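Hi all,

Arnel Calimlim wrote:
> Is Wojcik really going back to Burnus on loan? He only
> played 17 minutes for us all month.

Looks like it, yes. I'd keep him myself - he came on at 60 minutes against Toltthorpe and we went from 2 down to level, and you don't get that from a kid off the bench every week! 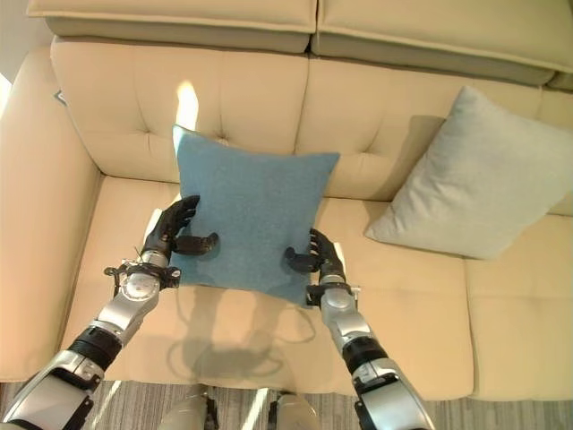
Blue cushion, cream sofa.

My worry is the left side. If he goes we've got one fit winger until the new year and up to 4 games to get through (the cup replay isn't settled yet).
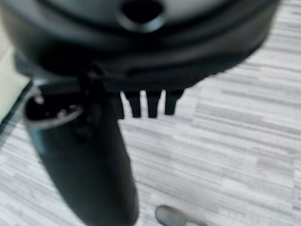
Stodport, Fri 22 November

Just heard the replay is at their place, evening kickoff. I've got two spare seats in the car if anyone wants a lift, leaving from the station side. Arnel, are you in?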